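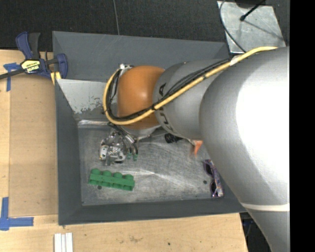
KUKA arm with the metal gripper over the grey bin. Sunglasses and a green moulded block are among the items on the floor of it.

Gripper trials, Pulville
25 Aug 2020

Begoñe Campos and Crescencio Arrieta are comparing two grippers, the Skokus and the Paron, on the same arm and with the same mixed items. Each gripper gets 50 picks, in sets of 10, and the items are put back by hand between sets. A pick counts if the item is held clear of the bin for 5 seconds. Shiny and thin items are scored separately.

Results will go on the Pastor project page when both grippers are done.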